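Monti 2 Group Espresso Machine, semi-automatic
Brand: Plodetti
Sold and serviced by Wurier Cafe Supply
$3,641 – freight not included, see below

In stock again as of June. Two-group machine for small cafes, bakeries, lunch counters, anyplace with a morning line and not much counter. Same boiler as the old Monti, new steam valves, better drip tray. If you had the old one you'll know where everything is.

Good fit for: cafes open breakfast through mid afternoon, restaurants doing coffee after dinner, a second bar on the patio. Not the machine for a drive-thru. Look at the Firkow for that, it costs more but the boiler is bigger and it recovers faster.

What you get
Machine, two double portafilters, one single, blind basket for backflushing, braided water line, drain hose, tamper (plastic, fine to start with, you'll want a better one). Manual in English and Italian. Grinder NOT included. We get asked every day.

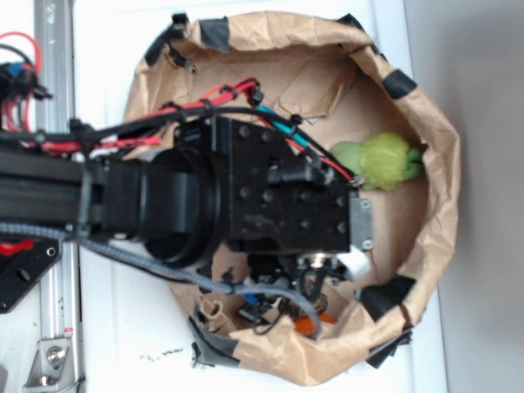

Can it run on a regular wall outlet?
It needs a dedicated 220 volt circuit, and a licensed electrician should put that in before the machine is delivered.

Water
Plumbed in only, no tank version. Needs a cold line with its own shutoff, plus a drain lower than the tray. Hard water kills boilers – get a softener and change the cartridge when it's due. Scale damage is not covered under warranty. We can test your water if you mail us a small bottle of it, no charge if you're buying the machine.

Steam
Two wands, one each side, cool touch. Tips unscrew for cleaning. Purge before and after every pitcher, wipe right away. The left wand reaches a little lower than the right, thats on purpose, works better with the tall pitchers.

Controls
One paddle per group. No programmed doses on this model, you stop the shot yourself. Some owners hate that, some won't use anything else. Volumetric version is special order, ask for lead time.

Cleaning
Backflush with water at every lull, with cleaner at close. Pull the screens weekly and soak them. Gaskets get stiff with heat so swap them before they leak. Gasket and screen kit is on the parts page, fits the old Monti too.

Warranty
5 years on the boiler, 2 on parts. Gaskets, screens, hoses and baskets are wear items, not covered. Keep your invoice. Warranty starts the day it's delivered, not the day you open, so don't let it sit in the hallway while your build-out drags on.

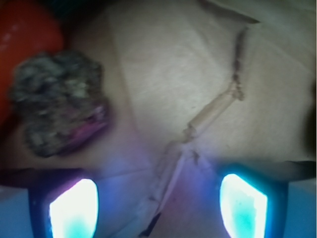
Pale surface with creases, close up.

Freight
Ships on a pallet. Liftgate is extra, most cafes need it. Check the crate with the driver still there, and write any damage on the slip before you sign. If you sign clean we can't do much with the carrier afterwards. Driver brings it to the curb or dock, inside delivery has to be booked ahead.

Install
Local installs go through Mirko Vitale in our shop. He'll level it, hook up water and drain, set pressure and pull shots with your grinder till they taste right. Have the grinder and the beans on site please. Out of area we'll give you a tech list, and Mirko will talk to whoever you pick.

Trade-ins
We take old two-group machines in any shape if they're complete. Send pictures of the front, the back and the data plate. Credit goes on the invoice, no cash.

Staff training
Gaetano Pagano runs a barista class at the counter in our showroom, starts 5 p.m. so your people can come after close. Free for two staff with the machine, extra seats are billed. Covers grind, dosing, milk and closing down. Bring an apron and flat shoes.

To order
Use the cart or call the shop. For leases call first, don't use the cart, the lease paperwork is seperate and we'd have to cancel and start over. Returns on unopened crates only, buyer pays freight back. Once it's been plumbed in it's yours.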